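From: Rezaul Bandara
To: workroom list
Date: 12 February 2026
Subject: Re: White cloths on the worktables — marks, washing, replacements

Tahsin Karunaratne wrote:

> Before I put in the next order I would like to settle the table covers.
> The white cloths look tired again. Darnell says they were washed at 60
> and came back with the same grey marks, so either the wash is wrong or
> the cloth is. Warnitz can do a coated cover in the same width. It costs
> more, but it wipes down. Does anyone object to changing over?
>
> Separately, can we agree what is meant to be on a table when it is left?
> I keep finding trays and drinks bottles on them and I don't know which
> are in use.
>
> Tahsin

Tahsin,

I do object, mildly, to the coated cover. Comments in order.

1. The marks. There are two kinds and they need different treatment. The pale grey smudges are rubbed into the weave and come mostly from the undersides of trays and boxes that have stood on the storeroom shelving. The shelves have bare metal brackets and the trays pick up the dirt from them. A hotter wash does very little for this. Soaking overnight in Protex powder before a normal 40 wash took most of it out of the two cloths I tried in February. The small dark specks are a separate matter. Some of them brush off dry, so please brush the cloth before washing it. If they are wetted first they tend to stay.

2. The coated cover. I had a sample from Warnitz on the side table for a week. It wipes clean, as they say, but it creases along the fold and the crease does not drop out. A tray set across the crease rocks. It is also shiny under the ceiling lights, and smooth enough that light items slide when the table is knocked. A plain woven cloth holds things where they are put.
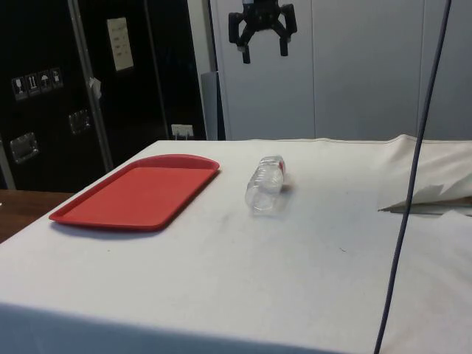
I would stay with the woven cloth, off-white, and buy enough that each table has one on, one in the wash and one on the shelf. Prodwood list a heavier weight than the one we have now, and it should hang straighter at the front edge. Please ask them for the hemmed version. The unhemmed one frayed within 30 washes and Kavinda spent an afternoon cutting threads off it.

3. Trays. The red ones are plastic with a low rim and rounded corners, and they are for carrying and sorting small parts. They are not storage. An empty tray on a table should be taken as free, and whoever needs it may have it. If you want to keep one, leave something in it or put a slip of paper in it with your name. Wipe the underside before it goes on a cloth. This alone would deal with a good part of item 1.

The red trays should also stop going through the dishwasher. Two of the older ones have warped and no longer sit flat. Washing-up liquid, warm water and a soft cloth will do. Aminu has put the warped pair aside for use under the plant pots.

4. Bottles. Clear water bottles are hard to see on a pale cloth, particularly when they are lying down, and they roll. An empty one goes in the recycling with the cap off. If it is wanted for something, stand it up in a tray. A full or part-full bottle should stand on the side shelf with the cap done up tight — the leak in the corner last winter came from a bottle left on its side overnight, and the tabletop under the cloth swelled along the joint. Mateos quoted for a new top and I have not yet dared to forward the figure.

5. Changing the cloths. Fortnightly is enough if items 1 and 3 are followed. Take the cloth off by folding the edges to the middle, so that the dust stays inside, and shake it outside the back door, away from the bicycles. When putting a clean one on, line up the front edge first and let the slack go to the back. The drop at the front should clear the drawer handles. On the longer table it currently does not, and the drawer pulls at the cloth every time it is opened.

Proposed order, then: woven cloths from Prodwood, hemmed, heavier weight, three per table; one box of Protex; nothing from Warnitz. Tahsin, could you check whether the width they quote is before or after hemming? Last time it was before, and we came up short on the longer table.

Kavinda has the measurements for both tables in the blue notebook.

Rezaul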